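Oiling a pale wood table before the holidays?
Oltley Home Forum > Kitchen and Dining

gunora57
Hi all, I've been putting this off since October, but we have family coming and I'd love the table to look cared for. It's light wood, bought secondhand in Astgate, and I have no idea what was on it before. Do I oil it, wax it, or leave the poor thing alone? 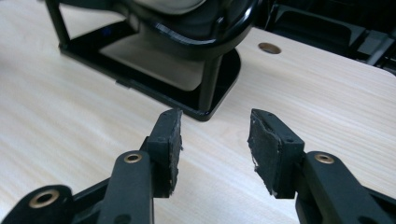

My mother swore by plain mineral oil, and I still have half a bottle of hers, so that's where I'm leaning.

kyei_2132
Oh, please don't! Mineral oil never dries, and you'll have it on every sleeve at dinner. Hard wax, two thin coats, and go have a nice cup of tea in between. 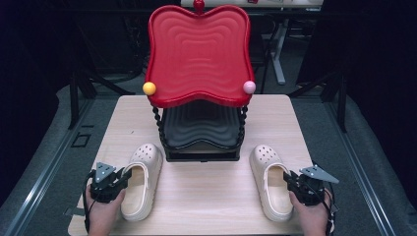
Vesela Radulović
Moderator, 3924 posts

I have to disagree a little, Kyei — I've used mineral oil on mine for years and my sleeves are fine, but I do wipe it down well and leave it overnight. Gunora, try a drop of water first. If it beads up, there's still a finish on there and oil won't soak in.

gunora57
It beads! So now what, sand it?

kyei_2132
Light sanding, then wax. Vesela and I will never agree on this one.

Vesela Radulović
Moderator, 3924 posts

Soap and water, dear, and keep your Friday free.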